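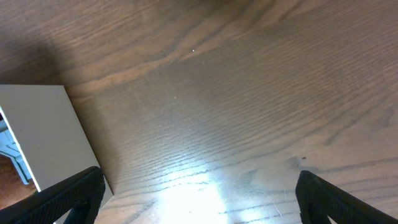 Move-Out Inspection Checklist with Comments
Runstead Apartments, Unit 248
Inspected by Rosalind Pruitt, Monday, 9:30 a.m.
Tenant present: Shoshana Ambrose
Key: OK = no action. R = repair. C = cleaning. N = note only.

Entry and hall
1. Front door closes and latches – OK
2. Deadbolt – R. Key turns but sticks halfway. Try dry lubricant first. If it still sticks, replace the cylinder before the next lease.
3. Door sweep – R. Torn on the hinge side. Daylight shows under the door.
4. Hall light and switch – OK
5. Smoke alarm – OK. Sounded on test. Date label is readable and in range.

Kitchen
6. Range burners and oven – OK. All came on.
7. Range hood filter – C. Heavy grease. Soak or replace.
8. Under the sink – R. Slow drip at the cold supply valve. Tenant reported this in October and the work order was closed without a visit. Reopen it. No charge to tenant.
9. Outlet beside sink – OK. Test button trips and resets.
10. Refrigerator – C. Door seal needs wiping. Shelves all present.
11. Countertop – N. Small burn mark near the range, already on the move-in sheet.

Bathroom
12. Toilet – OK. Does not rock, fills and stops.
13. Tub caulk – R. Split along the back wall. Remove all of it and recaulk. Do not patch over the old bead.
14. Exhaust fan – R. Runs but will not hold a sheet of tissue to the grille. Check the duct before ordering a new Dvorak unit.
15. Water at tub and basin – OK

Living room and bedroom
16. Windows open, close and lock – R. Bedroom window lock is missing a screw. The rest are fine.
17. Blinds – N. One bent slat in the living room. Normal wear.
18. Walls – N. Nail holes from picture hooks. Fill and touch up with the regular turn.
19. Carbon monoxide alarm – R. Chirping. New battery did not stop it. Replace the whole alarm before anyone sleeps here.
20. Floor – OK. Light scuffs near the closet.
21. Baseboard heater – C. Dust in the fins. Vacuum before turning on.
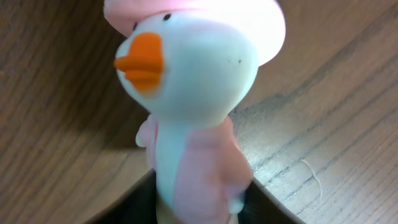

Can a tenant be charged for the nail holes in item 18?
Small holes from picture hooks count as normal wear under the Runstead lease, so there is no charge. Large anchors or holes that need a patch are billed at cost.

Keys and meters
22. Keys returned – 2 door keys, mailbox key. Laundry room fob still out. Ms. Ambrose will drop it at the office.
23. Electric meter reading – 3831
24. Thermostat set back – OK

Follow-up
Items 8 and 19 go first. Suvance has the plumbing work and should get item 13 on the same visit. Cleaning can start once the valve is done – the cabinet floor has to dry out before the liner goes back in.
Deposit held: $1000. No deductions proposed at this time. Fob fee applies only if item 22 is still open when the statement goes out.
Copy given to tenant. Original to unit file.
R. Pruitt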